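Comparing two hand-held grippers, quick steps. Assumes both are charged and paired to the Lerneck controller already. If not do that first, takes ages.

You want a real object to test on. Something clear and something metal, if you can get both.

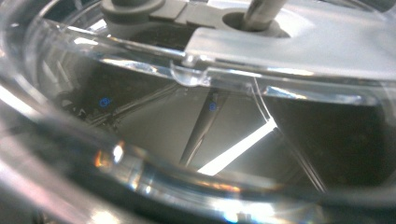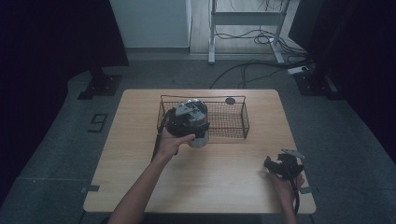 Otbridge, December 2023

**1. Set the table.** Basket towards the back. Leave the front clear for your hands.

**2. Zero both grippers.** Open fully, close fully, open again. Controller should read 982 at full open. If it reads less, check the cable isnt pulling on the jaw side.

**3. Metal first.** Canister into the basket, lift, out again. 20 goes with the Millis, then 20 with the Ogola. Same hand for both or the numbers mean nothing. Grip round the body, keep off the top.

**4. Then clear plastic.** Much harder for the gripper camera. Get in really close to the bowl and all you have is rim, glare and whatever is behind it. Go in slow from the side, stop, look at the feed, then close. If the rim is blowing out drop exposure to 21 and try agian.

**5. Write down drops as you go.** Not after. A drop is anything that leaves the jaws before you open them. A slip that you catch goes in the second column.

**6. Swap hands and repeat.** Boring but do it.

Settings I ended up with:

- Millis: force 24, exposure 21 for clear stuff, default for metal
- Ogola: force 20, default exposure for everything, poor on plastic whatever I tried

Cables: let them hang down off the front, never across the tabletop. Had one snag on the basket handle and lost a whole run.

Sharon Mwakalinga has the blank log sheet, ask her for the newer one with two columns. Left/right swap for the Ogola still to do, will add in January.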